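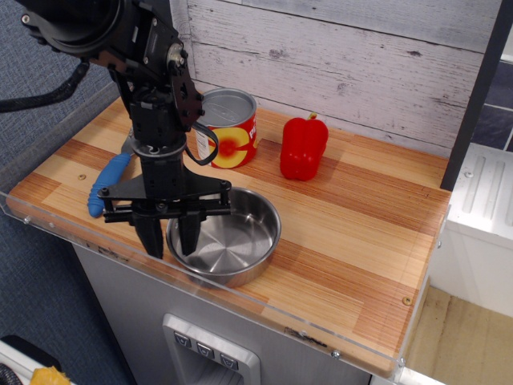
Mwaipopo, 6 January 2025

Figure 4. Kitchen counter station with the arm at the pot. One finger of the parallel-jaw gripper is inside the pot against the left part of the inner wall, the other is outside it and reaches the countertop. A can and a red pepper stand towards the back of the counter.

4.2 Grasping thin-walled cookware

The question behind this section is a narrow one. Published work on household manipulation tends to report on whole chores, such as clearing a table or putting away the washing-up, and a single success rate for a chore says little about which part of it the machine can and cannot do. We therefore split the counter chores into contacts, and treat each contact as a task in its own right. Picking up an open pot by its wall is the one considered here. The can, the pepper and the handled utensil are dealt with in Section 4.3.

A pot without a lid offers a two-finger gripper few places to hold. The base is too wide for the jaws and the outer wall is smooth and curved. What remains is the wall itself, pinched with one finger inside and one outside, as in Figure 4. A person does much the same thing when moving an empty pan a short way, but a person feels the rim before closing the hand. The arm used here has no touch sensing in the fingers and must infer contact from motor current.

Two failure modes account for most of the trials that were stopped early. In the first, the outer finger meets the counter before the inner finger has reached a useful depth. The countertop is stiff, so the load on the arm rises quickly, and the controller halts the motion as it would for a collision. In the second, the inner finger touches the wall while the arm is still moving sideways, and the pot is pushed along the wood without being gripped. The controller sees a small rise in current in both cases. Telling them apart from that signal alone proved unreliable, and we added a rule that the arm must stop all sideways motion before the jaws begin to close.

Polished steel adds a difficulty of its own. Bright reflections along the inner wall were often returned by the depth estimator as gaps, and the brushed rings on the bottom of the pot were sometimes taken for an edge. The Nerkano planner, which we used without changes to its perception stage, places the inner finger by fitting a circle to the rim. This works well when most of the rim is in view. Once the gripper is over the pot it hides part of the rim, and the fit drifts towards the far side. Holding the last good fit from before the descent removed most of the drift, at the cost of ignoring any later movement of the pot.

Objects standing nearby were left in place during the trials. A cleared counter would give better figures — and would tell the reader less about kitchens. The planner was given a clearance of 30 mm around each object, which in practice ruled out several wrist angles that would otherwise have suited the pot. Jeptoo Rugemalira reviewed the stopped trials separately from the authors and assigned each to one of the two failure modes. Disagreements were settled by replaying the joint logs.

We do not claim that the machine can do the chore. Under fixed lighting, with an empty pot whose size is known in advance, the pinch can be planned and checked. A pot holding water or food would shift its centre of mass during the lift, and the present controller has no means of correcting for this. The Gralelitz wrist sensor may be of use in that case and will be fitted before the next set of trials in June.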